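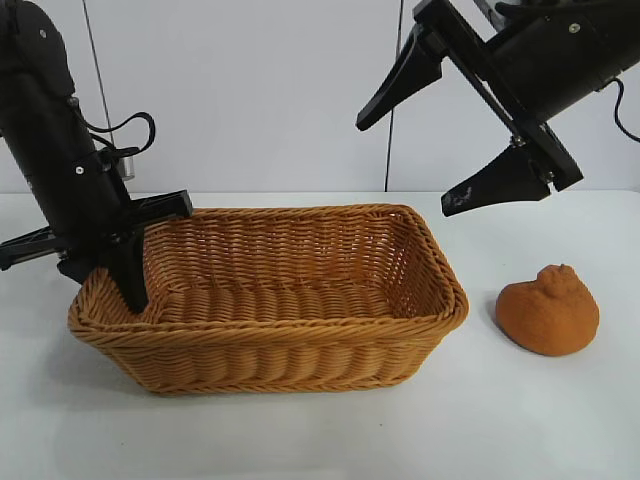 Two-Arm Packing at Drosell: What Changed on the Gift Basket Line
Student project report, Work and Technology module
Lucyna Witkowska
Submitted 07/12/2023

1. What I looked at

Drosell packs gift baskets for shops and for companies that send them to staff. Small place. The packing room has one long line of hand benches and, as of March, a cell with two robot arms that work over a white table. My question was simple: what do the packers do now that they didn't do before, and what do they think of it.

I was there on 4 visits. Talked to packers on both shifts, the shift lead, and the technician from Cuadros, the firm that put the cell in. People are not named, they asked for that and I agreed.

2. The work before

A packer took a basket off the stack, put in filler, then the items in the order on the card, then wrap and ribbon. All one person start to finish. On a normal shift the room made 200 baskets, in the holiday weeks up to 510, with temps from Trarnedholm, the agency down the road.

Complaints from that time: wrists, shoulders, standing. Also the cards. Cards changed late in the day and somebody always packed the old one.

3. The work now

The arms take the easy baskets. One arm deals with the basket, the other with the items. Each has a gripper with plain black fingers. The basket used most is the Grenana, a long shallow wicker one with a braided rim, and it is the one the cell was set up for. Wicker is harder than it sounds. The weave gives a little, no two rims are quite the same hight, and a finger that goes down inside the wall has to press enough to move the basket and not so much that it bends. The technician spent most of his time on this. Round soft items were the other problem, they roll or squash.

Filler, wrapping and ribbon are still by hand. So is anything in glass. So the job got cut in the middle: a packer used to own a basket, now she gets one half done.

New tasks I wrote down:
- loading baskets, long side facing the packer, none nested
- setting out items one at a time with space between them
- clearing a stop and restarting
- checking the basket for broken strands after the arm has had it
- writing up every stop on a sheet (new, not popular)

4. What people said

Mixed. The older packers were less negative than I expected. One said her shoulder is better and she doesn't care who puts the fruit in. Another misses finishing things. "I used to look at the shelf and know which were mine." I heard versions of this from most of the day shift.

Speed came up a lot. The arms don't speed up before lunch or slow down after, and the hand benches feel pulled along by it. The shift lead disagrees — she says the target is the same 200 as before and nobody has been told to go faster. Both can be true I think. If half-done baskets pile up next to you, you hurry.

Pay did not change. This is a sore point, the two packers trained to restart the cell get the same rate as everybody else. They asked about it in writing and had no answer by my last visit.

Temps: fewer ordered this season. Management says this is becuase of orders and not the cell. I could not check it, didn't get the order numbers.

5. Problems with my method

Short visits, mostly day shift, only one evening. The shift lead picked who was free to talk to me, which probably matters. I also stood too near the cell the first time and people assumed I was from Cuadros, so the early interviews are stiff. I kept them in but leaned on the later ones.

No measurement of strain, only what people told me. A proper body-map survey before and after would of been better but the cell was already running when I started.

6. Suggestions

Rotate packers between the cell and the hand benches inside a shift. Now it's by week and a week of loading is dull, everybody said so.

Let some baskets stay whole-hand jobs. The glass ones already are, and people like getting them.

Settle the pay question for the trained two.

Shorten the stop sheet. Half the boxes are never filled in, the technician admitted he reads only the time and the reason.

Put a small buffer shelf between the cell and the wrapping bench so the pile isn't at someone's elbow — the shift lead liked this one and was going to ask for the shelf.

Interview notes are in the folder with the signed consent forms. The evening shift notes are handwritten, will type them up if needed.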